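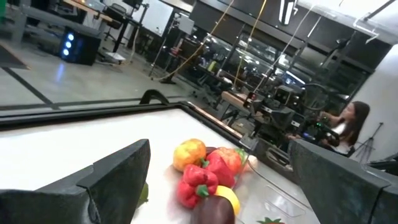
Ryan Fairclough
Graduate student and lab section leader, Druncombe Robotics Project Course

3. The Sorting Project

Figure 1. Wrist camera view at the start of a sorting run, with the play produce between the gripper fingers and the clear tray to the right.

I lead the lab section, so most of this part comes out of my own notebook (sorry, Hubert). Students work in pairs, and every pair gets the same job: pick the play food off the white table and put it in the clear tray, fruit first and then vegetables. It sounds like a warm-up exercise, and in January that's how I sold it to them. Then everybody met the eggplant!

The pile in Figure 1 is a pretty fair sample of what a pair deals with. The lemon is partly behind the eggplant, the two red peppers sit close together, and the apples are farther back. We let students heap the food however they like for practice, but for graded runs I set up the pile myself and tell them only which pieces are in the bag. Early on, a few pairs had quietly memorized their own favorite layout and drove the arm to the same spots every time, which looked great until I nudged the pepper over.

Each pair drives the arm by hand first and records what the wrist camera sees along with the joint positions. We asked for short runs, one piece of food per run, and the class ended up with 2000 of them by the end of the term. Hubert Wyss wrote the recording tool, which he named Turnia, and the students mostly liked it once he moved the stop key away from the save key. After that they train a small policy on their own runs plus whatever they can talk the other pairs into sharing (there was a lively trade in lemon grasps).

On the graded runs the average pair got 63 percent of the pieces into the tray. I was happy with that! The misses were not spread evenly, though. Round things did fine. Long smooth things tended to roll as the fingers closed, and the peppers came up by the stem more often than I would have guessed, then dropped halfway over. One pair, working on a branch they called Gorura, had the arm back off and look again before every grasp, and they had the best score in the section by a good margin, though their runs took about twice as long.

The wrist view itself caused some grumbling. The fingers take up a good share of the picture, and there's a lot of room showing behind the table: cables, glass, another arm setup, whoever is sitting there. Several pairs asked to crop all of it out. I let them try both ways, and we come back to those results in Section 4.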